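Grilden spring open day: notes from the visit
Posted May 4, 2020

I went to the Grilden open day mainly for the bookbinding. Orla Mulcahy had been the year before and told me to get there early and start upstairs, so I did. The building is a former seed warehouse on the canal side of Bornska, and it now holds a mixture of workshops on three floors. Once a year they open the doors and let people wander about. Entry was free. A programme cost 2 euros and was worth having for the floor plan alone.

The trip from the station takes 20 minutes on foot if you follow the towpath. The road route is shorter on the map but has no pavement after the bridge. There is a bicycle rack in the yard, already full when I arrived.

The top floor belongs to the Meredith bindery. They do repairs for parish archives and small libraries, and a certain amount of new work for private customers. The main room has north light and smells strongly of paste. Samuele Bianchini gave the talk. He has a quiet voice and the room was full, so those at the back missed a fair bit of it.

He began with a ledger from a grain merchant, 720 pages, which had come in with the spine gone and the first gathering stuck to the board. The old animal glue has to be softened with a poultice and lifted a little at a time with a bone folder. He passed round a strip of the lining that had come off it, which was waste paper from a printed sermon. You could read most of a sentence. They keep these scraps in labelled envelopes and send them back with the book.

After that he showed sewing on raised cords. I had only ever sewn on tapes, and it was useful to see how he keeps the tension even by pulling along the line of the fold. If you pull towards yourself the paper tears at the hole. He uses unbleached linen thread, waxed by hand, and cuts it to an arm's length. Somebody asked about thread thickness and he said he chooses by feel, depending on how soft the paper is and how many gatherings there are. A thick thread swells the spine, which you want up to a point if you are going to round it.

The middle floor was a mixture. The letterpress room had a queue out of the door, so I looked in and came back later, when it had got no shorter. The paper marbling was easier to see. They were making combed patterns on a bath of carrageen and letting children pull a sheet each. Mine was closed off to adults, it seems, or at any rate nobody offered. The sheets were hung on a line across the corridor and you had to duck.

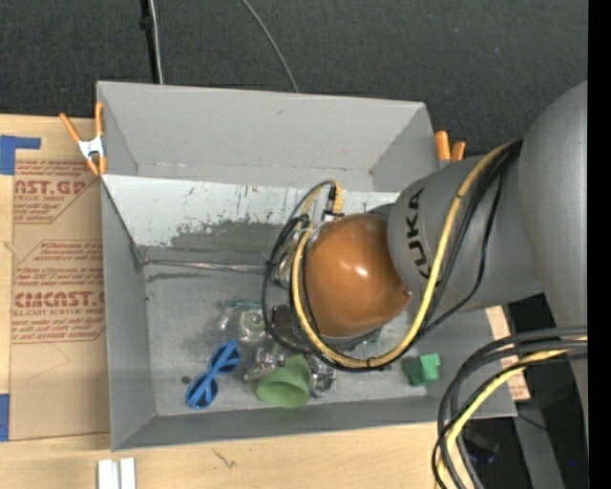
Open day, Grilden building, Bornska.

Lunch was in the yard. There was lentil soup, a potato cake with caraway, and a plum tart that ran out before I reached the front. Prices were fair. Seating was on benches along the wall and there were not enough of them, though it was dry and most people stood or sat on the canal edge.

In the afternoon I went to the leather talk on the ground floor, given by a man from the Jaltik tannery whose name I didn't write down. He had calf, goat and sheep skins laid out and went through what each is good for. Goat wears best on a spine. Sheep is cheap and splits. He was firm that anybody buying for bookbinding should ask for vegetable tanned skin and should look at the flesh side before the grain side. He also showed paring with a flat knife, taking the edge of a goat skin down until it folded like cloth. He went through a piece the width of a hand in about 3 minutes. I have spent a whole evening on less.

Jaltik had offcuts for sale by weight. I bought a bag of brown and dark green goat, enough for corners and a few small spines. The full skins were beyond me. The bindery also had a table of seconds, mostly notebooks with slightly crooked boards, and I took one of those as well.

Some practical points for anyone going next time. The stairs are steep and there is no lift to the top floor. The talks are not bookable and fill up well before the start. The toilets are across the yard, through the green door. Most of the stalls wanted cash. Photographs are allowed everywhere except in the archive store, where the customers' books are kept.

The bindery takes evening students from the autumn, in a group of six, and there was a sheet by the door to leave your name on. I left mine. The course starts with a single-section pamphlet and ends with a half-leather binding, and you supply your own knife.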